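Dressing the cable on a kitchen arm

Thịnh Huỳnh, Bernville workshop notes. Last changed Feb 26, 2026.

The arm in the Kanagaratnam kitchen is called Erna, and most of what goes wrong with Erna goes wrong in the cable. The motors are fine. The gripper is fine. The cable has opinions.

Before you start: stop the program, press the stop button, and wait for the brakes to click. You want hook-and-loop straps, a 4 mm hex key, a torch and a cup of tea kept well away from the work.

Strap the gripper cable to the top of the upper arm first, close to the big joint. Snug will do. If the strap leaves a dent in the jacket you have made next October's fault for yourself. From there let the cable hang free down to the gripper. Everyone's first wish is to tidy this loop away, and everyone who does so gets to order a new connector from Trorkeck, part 971, and explain it to accounts. 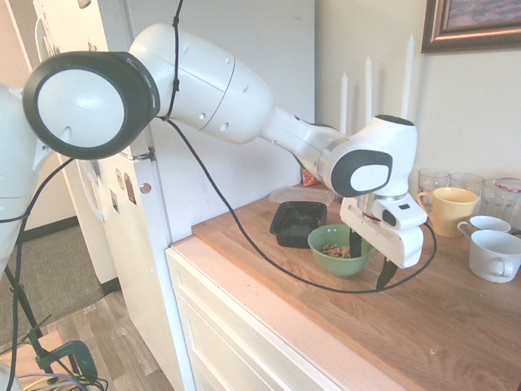

Strapped near the big joint, then a long loose loop back up to the gripper.

Now check the slack. Put the arm in hand-guiding mode and take the wrist to the far end of its reach, then fold it right back over the counter. At full stretch the loop should still sag. Folded, it mustn't catch on a drawer, a mug or anything with a handle, and a kitchen consists largely of things with handles. We cut ours at 700 mm between strap and plug. Turn the last joint both ways as well, slowly, with your eyes on the plug and not on the screen.

Then run the bowl job at low speed, food in and all. 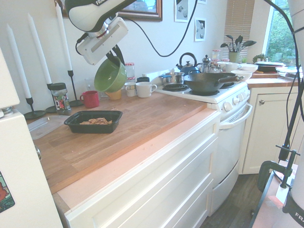
Tilting is where a short cable shows itself. The wrist rolls, the loop climbs, and if there's nothing left to give, the plug takes the strain. Listen for creaking. Stop if you hear any, move the strap 44 mm towards the wrist and go again.

Last, look over the clamps at the base and nip up any that shift when pushed. Wipe the fingers with a damp cloth, no solvent. Write the strap position in the log, in writing that somebody else can read. Mine is the reason for that rule.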